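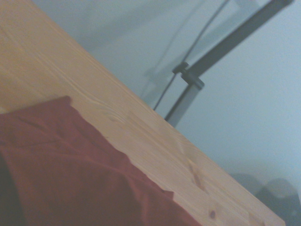 No. 23, page 6

Care of Softwood Table and Bench Tops

Pine, spruce and fir dent easily, darken with daylight and take up liquids faster than oak or beech. The notes in this issue cover cleaning, dents, knots and finish. They apply to solid boards. Veneered tops should not be sanded with anything coarser than 240 grit, and should not be steamed.

Daily cleaning

Wipe along the grain with a cloth wrung out until it no longer drips. Use plain water, or water with a few drops of dish soap. Dry straight afterward with a second cloth. Scouring powder leaves fine scratches across the early wood, the pale soft bands between the darker lines, and these scratches collect dirt within weeks.

Grease marks on an oiled surface respond to a paste of baking soda and water. Apply with a fingertip, leave for ten minutes, wipe off, rinse, dry. Test on the underside first.

Black rings come from iron in contact with tannin and moisture. They are less common on pine than on oak but do occur under cast iron pans and steel cans. Oxalic acid removes them. Wear gloves and eye protection, work with a window open, and follow the dilution on the package. Rinse three times. Let the board dry overnight before any oil goes on.

Dents

A dent in which the fibers are crushed but unbroken can usually be raised.

1. Remove wax or oil from the spot with mineral spirits and let it evaporate fully.
2. Put a few drops of water in the dent. Wait five minutes.
3. Lay a damp cotton cloth, folded once, over the spot.
4. Press with the tip of a hot iron for a few seconds. Lift, check, repeat.
5. Leave the wood to dry for a full day.
6. Sand lightly with 240 grit, along the grain only.

Do not use this method on a lacquered surface. The film turns white. Cuts that sever the fibers will not rise and need filler or a patch.

Knots

A tight knot is part of the board and needs no treatment under oil. Under paint it needs two thin coats of shellac-based sealer, carried slightly past the edge of the knot, or resin will bleed through as a yellow stain.

Loose knots: clean out the gap with a thin blade, then run in slow-setting clear epoxy. Tape the underside beforehand. Scrape flush the next day with a sharp card scraper. Sandpaper alone cuts the soft wood around a knot faster than the knot itself and leaves a raised button. Back the paper with a hard block.

Knots near a front edge chip when the edge is knocked. Easing the edge to a small radius with a block plane reduces this. Plane toward the knot from both sides and finish with paper.

Refinishing with oil

Sanding sequence: 120, 180, 240. Vacuum between grits. Stopping at 180 is acceptable for workbenches.

Raise the grain once with a damp sponge before the last grit. Skipping this step gives a rough surface after the first wipe-down.

Apply oil thinly with a lint-free cloth. Wait 15 minutes and remove all of the surplus. Two coats for a side table, three for a kitchen table. End grain takes an extra coat. Allow a day between coats, longer in a cold room.

Oily rags can ignite on their own. Spread them flat outdoors until stiff, or store them under water in a closed metal can.

Color

New pine is pale and turns amber. Objects left in one place produce light patches. Move mats and bowls every couple of weeks during the first year. Patches already present fade in once the area is exposed, and this takes a summer. Oils with a little white pigment slow the yellowing but do not stop it.

Reader's note

Olesia Marchuk writes that her top cupped each February, when the heating was on. She had oiled the upper face only. Finish both faces with the same number of coats, and check that the screws underneath sit in slotted holes so the boards can move across their width.

Next issue: sharpening and storing card scrapers, by Matvii Semeniuk. Corrections to the glue chart on page 4 go to Halyna Lysenko.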